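How to Load Your Own Ebooks onto a Reader and Keep Them in Order
Posted 03/05/2019 by Thirumalai Nambiar
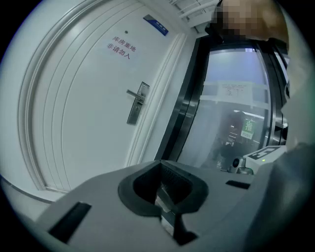
What you need

A computer, the USB cable for your reader, and the book files. I use a Vaminard reader and a desktop program called Sallel to manage the files. Other readers work much the same way, but the menus will have different names.

Check the file type first

Most stores and free libraries offer EPUB, and some older titles only come as PDF. Take the EPUB if you have the choice. A PDF keeps its fixed pages, so on a small screen you end up zooming and dragging on every page. Scanned PDFs are worse. One 136-page thriller I have as a scan takes almost 54 MB, and the EPUB of the same book is under one.

Step 1. Add the book to your library

Open Sallel and drag the file into the main window. Wait until the title shows up in the list before you add the next one. If you drop in a whole folder, leave it alone until the counter at the bottom stops.

Step 2. Fix the title and author

Downloaded files often have bad details in them. Right-click the book, pick Edit Details, and type the author the same way every time. If one book says "Ambrosio, L." and the next says "L. Ambrosio", the reader will list them as two writers.

For a series, fill in the series name and number here too. My Ristside mysteries were out of order for a long time and this was all it took - I had left the number field blank on the second book.

Step 3. Copy to the reader

Plug in the cable and unlock the screen. Choose Connect when the reader asks, then select your books in Sallel and click Send. Do not pull the cable while the light is blinking. Eject the reader from the computer first.

Step 4. Make collections

On the reader, hold your finger on a cover and choose Add to Collection. I have 3: Unread, Finished and Reference. The reader can hold 3,000 books, but the home screen gets slow well before that, so I move finished ones back to the computer.

If a book does not show up

Restart the reader and give it a few minutes to index. If it is still missing, the file may be locked to another account. Sign in on the reader with the account you used to buy the book, then send it again.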